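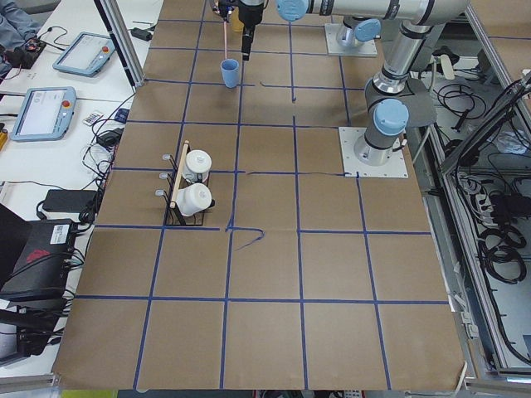

Search this forum... Advanced search

Setting out 600-class tile in an out-of-square room

Filed under: Flooring > Ceramic and Porcelain > Setting Out

kfilali
Kitchen and meals area, one open rectangle, concrete slab, rectified porcelain. Actual tile size is 610 mm, joint is 3 mm, so the module is 613. Width at the hallway end is 3839 mm. At the other end it is 20 mm narrower. All of that error is in the right-hand wall, which has no cabinets on it. The left wall is straight and gets the kitchen run.

If I start with a full tile on the left, the last cut on the right is 161 mm at the hallway and 141 at the far end. The shop (Mahrous, in Priserport) told me anything over 100 mm is fine. Is it? And do I snap lines for the whole floor or only a starter cross?

l_dierckx
The 100 mm figure is a rule of thumb about breakage and appearance. You are clear of it at both ends. The taper bothers me more. On a narrow cut a 20 mm taper reads as a wedge. On a wide cut it mostly disappears.

Centre a tile on the room centreline instead. You lose one full tile per row and get two equal cuts: 161 plus 613, divided by two, is 387 mm each side at the hallway end. Leave the taper in the right-hand cut, 387 down to 367. Keep the layout parallel to the left wall.

screedandsons
Disagree. The left side is under the cabinets. Nobody will ever see whether it is a full tile or 387. Centring a layout on a room where one edge is hidden behind a kickboard gives you symmetry between walls you can't see at the same time. Work out the visible floor first, from the kickboard face to the right wall, and centre on that if you want to centre on something.

kfilali
Tiles go under the base cabinets, full depth. The kickboard face will be 550 mm off the left wall.

l_dierckx
Fair point, I had missed the cabinets. Then the visible width at the hallway is 3289. Five modules is 3065, which leaves 224, so a joint-centred or tile-centred layout on the visible floor is a different sum again. I would still want the right-hand cut wider than 161. I'll come back with numbers.

screedandsons
Before anyone does more numbers, check the hallway. If there is a joint line running through from the hall it beats everything else in this thread.

kfilali
Hall is timber, with a trim across the opening. No line to pick up. 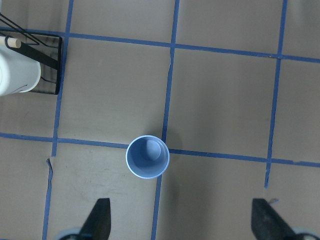
gumleaf_reno
Should the first reference line come off the wall or off a string?

screedandsons
Off a string or laser, set parallel to the straightest long wall using two measurements taken as far apart as you can get them. Plaster has a bow in it near every stopped joint, so a straightedge held against the wall copies the bow.

gumleaf_reno
Thanks. I have a Uteteck cross-line laser. Is that enough to square the second line?

l_dierckx
Depends on the unit. Check the cross before you trust it. Mark both lines on the slab, turn the laser through 90 degrees on the same point, line it up again and see whether the second beam lands on your marks. If it is out, use 3-4-5 with a steel tape: 3 m on one leg, 4 m on the other, 5 m across. Small triangles are useless. One millimetre of error on a 600 mm leg is five over 3 m.

tilecutter_bev
I haven't used 3-4-5 in years and I don't miss it. Lasers are accurate enough. The bigger source of error is line thickness — a chalk line on raw slab is 3 mm wide on a good day, which is your entire grout joint. Pick a side of the line and stay on it for the whole job.

screedandsons
Agree with the second half. Also seal the chalk with a quick pass of clear lacquer or it will be gone by lunch. Keep the lacquer thin and check that your adhesive is happy over it.

tilecutter_bev
Or skip chalk and use a hard pencil and a long straightedge. No film under the adhesive at all.

l_dierckx
Numbers, as promised. All at the hallway end, perimeter gap ignored:

Full tile on left wall: right cut 161.
Tile centred on room: 387 left, 387 right.
Joint centred on room: 80.5 each side. Rule this out.
Tile centred on visible floor: centreline is 1644.5 off the right wall. Half a module is 306.5, two more modules is 1226, leaving a right cut of 112. Rule this out too, the taper takes it to 92.

So centring on the visible floor, which screedandsons suggested, puts you under 100 at the far end. Room-centred is the best of the four.

screedandsons
I said "if you want to centre on something". Joint centred on the visible floor: 1644.5 less 1226 is 418.5. Wider than yours.

l_dierckx
Correct, I left that one out. 418.5 tapering to 398.5 is good. What happens on the left?

screedandsons
Joint line at 2194.5 off the left wall. Three modules is 1839, leaving 355.5, all of it under the cabinets. So the first joint is 355.5 off the wall and the next is 968.5. That puts a cut line nowhere near the kickboard at 550, and the strip you see in front of the kickboard is 418.5. Matches the other side.

kfilali
That works for me. Going with joint centred on the visible floor. The perimeter gap comes out of the cuts, yes?

screedandsons
Yes, both sides. Skirting covers it on the right.
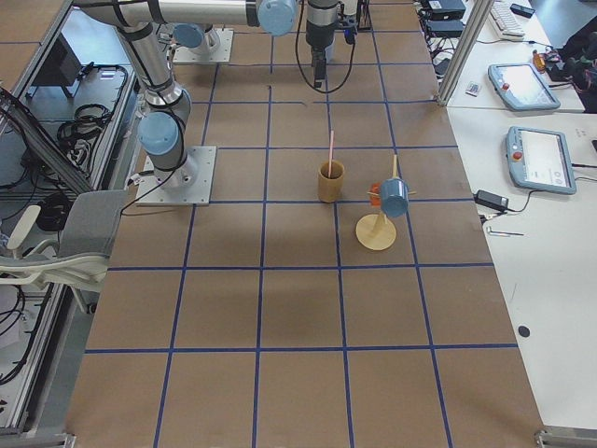

How many lines to snap

kfilali
Back to my second question. Starter cross only, or a full grid?

tilecutter_bev
Starter cross, then a check line every third row. A full grid is a waste of an afternoon and you comb adhesive over it anyway.

l_dierckx
For this size of tile I snap boxes of two modules each way, 1226 mm. Comb up to the line, fill the box, move on. Error can't travel past the edge of the box. With a cross only, rectified tile gives you very little joint to hide a drift in.

tilecutter_bev
If it drifts in three rows you have a spacer problem.

l_dierckx
Or a batch problem. Measure ten tiles from different boxes before you commit to a module. I have seen 1 mm across a batch sold as rectified.

gumleaf_reno
Do levelling clips change the joint? I have Matiso ones here, marked 2 mm.

screedandsons
Clip thickness only sets a minimum. Use separate 3 mm spacers at the corners and put the clips along the edges. Set the joint before you tighten the wedges — pulling a tile sideways after the clip is tight drags adhesive up into the joint.

kfilali
Measured twelve tiles. Ten at 610.0, two at 609.5. I'll snap the two-module boxes and put the short ones under the cabinets. Slab still needs a grind near the back door, so laying starts after that.

tilecutter_bev
Don't forget the movement joint if the run is long. What's the other dimension?

kfilali
7.4 m. No joint at the door, but there is a saw cut in the slab partway along.

tilecutter_bev
Then the saw cut has to carry through the tile. Work out your lengthwise rows from that first, and start a new thread if it lands in the middle of a tile.

Last post 18 July 2023

Contact the moderators | Forum rules | Back to top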